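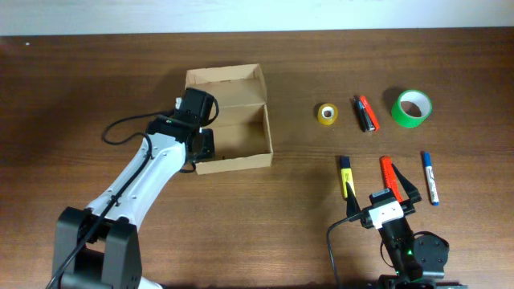
Thaís Vieira wollte nach dem letzten Vortrag wissen, ob man das Fach im Karton nicht einfach weglassen könne, Stifte seien schließlich keine Eier.

Frage stehen lassen. Noch nicht antworten.

Dann zum Material: Pappkarton ohne Deckel, ein Steg quer, zwei Fächer. Klebeband, Marker, Textmarker. Mehr liegt auf den meisten Schreibtischen auch nicht, und trotzdem gibt es dafür Ordnungssysteme zu kaufen.

Munari-Methode nur kurz: hinten das Seltene, vorne das Tägliche. Klingt vernünftig. Ich habe Zweifel — wer legt den Textmarker abends wirklich ins richtige Fach zurück? Publikum fragen, Hände zählen lassen.

Zahl aus unserer Büroumfrage bei Brendska: 2.967 Antworten, davon 1.823 mit »ich räume regelmäßig auf«. Dazusagen, dass das Selbstauskünfte sind. Pause.

Klebeband: gehört es zu den Stiften? Castellanos sagt ja, ich sage nein, Rollen fressen Platz. Nicht länger als eine Minute, sonst diskutieren wir bis zum Kaffee.

Zurück zu Vieira. Der Steg kostet nichts und schadet nicht. Ob er hilft, weiß ich nach 50 Schreibtischen immer noch nicht.

Nächste Folie: Schubladen.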